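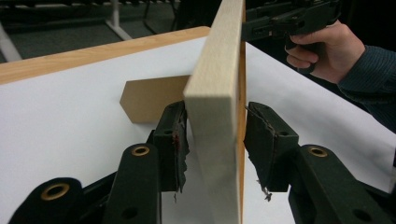 Figure 1. Hand-held gripper closed on the edge of a wooden board, with a second hand-held tool at upper right.

Comparison of finger pad linings for a hand-held gripper
Manon McIntyre, Malte Frerichs
Supervisor: Till Fuchs
January 2026

1. Background

The Tement project collects demonstrations of furniture assembly with hand-held grippers. The same finger shape is later fitted to the arm, so a lining that slips in the hand will also slip on the robot. Last year's group, led by Hauke Hagedorn, left us a working linkage and a short list of complaints. Most of them were about the pads. Flat panels turned in the grip when they were held by one edge, and the lining wore out before the session was over.

Our task was to compare two linings on the existing fingers and recommend one. We did not change the linkage, the bushings or the trigger.

2. Linings tested

Lining A is the soft foam supplied with the Vallow kit. It is glued to the finger block and trimmed by hand with a knife.

Lining B is a denser rubber sheet which we bought from Buschmann. It is harder to cut and needs a longer time under the clamp before the glue holds.

3. Method

Each lining was used for 60 grips on boards and panels. A grip counted as a slip if the board turned or slid far enough that the operator had to take hold of it again. The operator was the same person for both linings. We marked the boards with pencil so that the fingers closed in the same place each time.

We used two kinds of grip. In the first, a board was held upright at mid-height and tilted by hand. In the second, a panel was held close to a joint with a larger board, where there is little room for the fingers. The second grip is the one that matters most for assembly, and it is hard on the pads. The fingers have to sit level with each other or the panel is pushed to one side. Figure 2 is from our work on this grip.
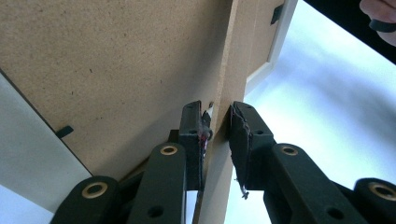 4. Results

Lining A slipped less at the start. It gives way a little and follows the surface of the board. Towards the end of the set the edges had started to tear and the operator had to squeeze harder. Lining B slipped more often in the first 20 grips, then became steadier once the smooth surface had worn off. It did not follow uneven cut edges as well.

Both linings failed first at the lower edge of the pad. We think this comes from pulling the gripper away before the trigger is fully released. Mortimer Villanueva in the workshop suggested rounding that corner of the block, but we ran out of time to try it.

5. Problems

The force reading from the Stuseseo logger could not be used. It drifted between sets and we found no way to correct it afterwards. The comparison therefore rests on slips and on the state of the pads. Two linings are also not many, and a different glue might have changed the order.

6. Recommendation

For short sessions with panels we would keep lining A and replace it before each session. Lining B can be used for solid boards with clean edges. Spare pads, already cut, are in drawer 1601 with the trimming template.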